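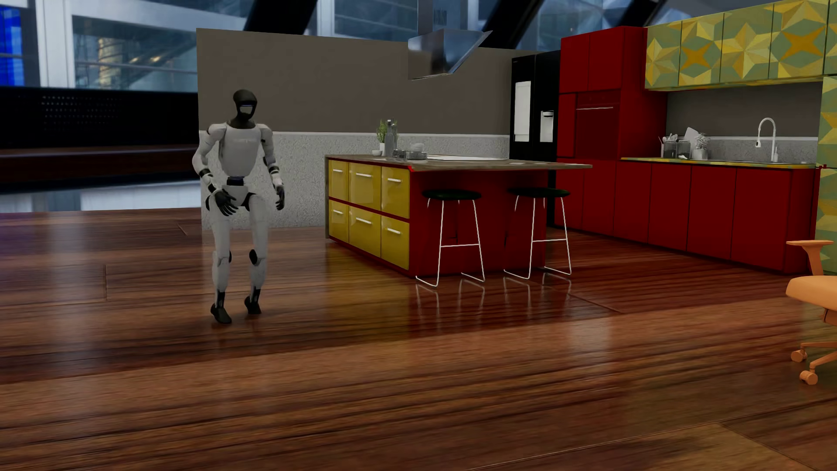 4.2 What a candidate's visit leaves behind

We came to this part of the study expecting the number of visits to do most of the work, and it took us a while to let go of that idea. In Hurham, a county with 11 towns and a long habit of town-hall meetings, residents who had met a candidate in person were more likely to recall at least one of that candidate's positions when we called them back in February. That much agrees with what earlier writers on retail politics would lead us to expect. What surprised us, and kept us talking long after the coding was finished, was how little a second or third visit to the same town seemed to add. People remembered the first one, often fondly, and folded the later ones into it.

Figure 2. Wood floor seen from above, with parts of a humanoid robot at the bottom edge (simulated rendering).
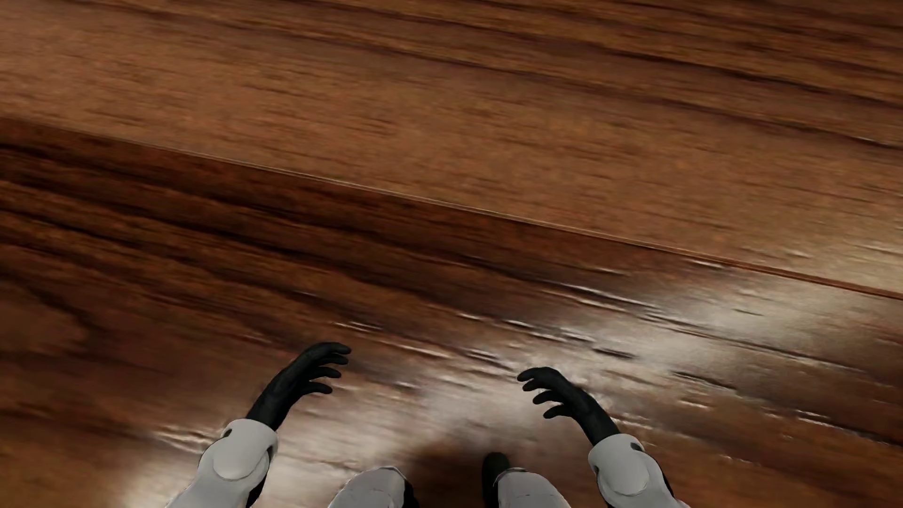
The pattern was different in Bindari, where the towns are smaller and the local paper still sends a reporter to nearly every event. There, repeat visits did matter, though mostly for people who had not attended any of them. They had read the write-ups over breakfast, or heard a neighbor complain about the parking, and by the time of our callback they could talk about the candidate almost as easily as those who had shaken hands. We are inclined to read this as a story about coverage as much as about contact, and we would gently encourage anyone repeating the work to collect local news alongside the interviews from the very beginning (we did it afterward, and it was a long spring).

A word on the samples is in order here. The Umar panel, which we used for Hurham, reached 3,000 registered voters, while the Ramasamy panel in Bindari reached 1,000. The two were built by different teams and asked about attendance in slightly different words — "went to" in one, "took part in" in the other — and a person who stood at the back of a diner for a few minutes might fairly answer yes to the first and no to the second. We have kept the counties separate throughout for this reason, and readers should be careful about laying one set of results on top of the other.

None of this tells us whether visits change votes. Recall is a modest thing to measure, and plenty of the people we spoke with could describe a candidate's views in loving detail and had no intention of supporting them. We take up vote choice in Section 4.3, using the Hurham responses only.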